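Speaker notes: Keeping the Old Desktop Going
Hughes Library, downstairs room, Sunday, 2 p.m.

Hi everybody, come on in, there are seats up front and I promise I don't call on people. (Wait for the door to close. It squeaks.)

So I want to talk about old computers, and mostly about whether you should spend money on one. I do the repair table at Clellness, the thrift store over on the Usow side of town, and the question I get more than any other is "is this thing worth fixing?" People whisper it, like they're asking the vet. And my answer is usually yes, with a big fat "it depends" stuck to it.

Quick show of hands: who has a desktop at home that's slow? Keep them up if you've already priced a new one. Okay, good, you're my people.

Let me start with my own machine. I bought it used, used it for taxes and a frankly embarrassing amount of solitaire, and one winter it got so slow that I'd press the power button and go make toast. I was ready to drop 200 dollars on a newer one. Then I sat down and wrote out what was bothering me, on paper, and that list is pretty much this whole talk.

Slow to start. Slow to open the browser. Loud. That was the list! Three complaints, and two of them were the same complaint.

(Slide.)
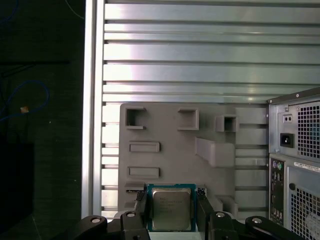

The slow start was the old spinning hard drive. I put in a solid state drive, it cost me 40 dollars, and the toast problem went away that same evening. If you remember one thing from this afternoon, please let it be this: if your computer still runs off a spinning drive, change that before you change anything else. I've seen folks buy a whole new tower when the drive was the only thing holding them back, and it makes me want to lie down on the floor.

Copy your files off first. Say this twice. Photos especially, and check that the copies open, don't just look at the little icons and feel good about it.

Memory comes next. Open up everything you normally have open (yes, all those tabs) and look at how much memory is in use. If it's nearly full, more will help. If it's half empty, leave it alone and keep your money. Bring the model number when you go shopping, and take a picture of the label on the stick if you can get at it. I once drove to the Udotico counter and back 3 times in one day over a mismatched stick, and the guy at the register had started saying "see you later" in a certain tone.

The loud part was dust. Just dust! I took the tower out on the back steps with a can of air and a paintbrush, and what came out of there could have been knitted into a hat. Unplug everything, hold the fan still with a finger so it doesn't spin like crazy, short bursts, can upright. Do it outside. I did it in the kitchen once and we ate at my sister's.

(Pause for questions here. If they ask about laptops, say same idea, smaller screws, and check whether the battery has started to swell. If it has, stop and take it to somebody.)

All right, processors, which is where people get excited and where I turn into the wet blanket.

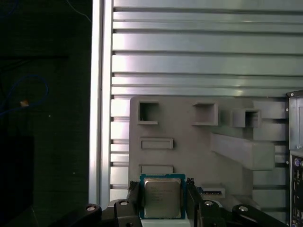

Desktop processor, an Intel one, metal heat spreader facing out.

Swapping the processor is the thing everybody's nephew suggests. And you can do it, plenty of people do, but look at what comes along for the ride. The new one has to fit the socket. The board has to support it, and sometimes you need to update the board's software first with the old chip still in there. You need fresh thermal paste. Your cooler has to be up to the job. Fitting the socket doesn't settle it either, so look up the board maker's support list before you hand over a dime. For email, bills and video calls, I'd skip it nine times out of ten.

When should you let the machine go? If it can't get security updates anymore and you bank on it, that's my line. You could also put a different operating system on it, and I've got a handout for that, blue paper, by the coffee.

If you're getting rid of one, wipe the drive or pull it out and keep it. Clellness takes towers and keyboards. We can't take the big old tube monitors, please don't leave them at the back door.

(Handouts. Remind them the sign-up sheet for the June repair table is going around, and to write the phone number so I can read it.)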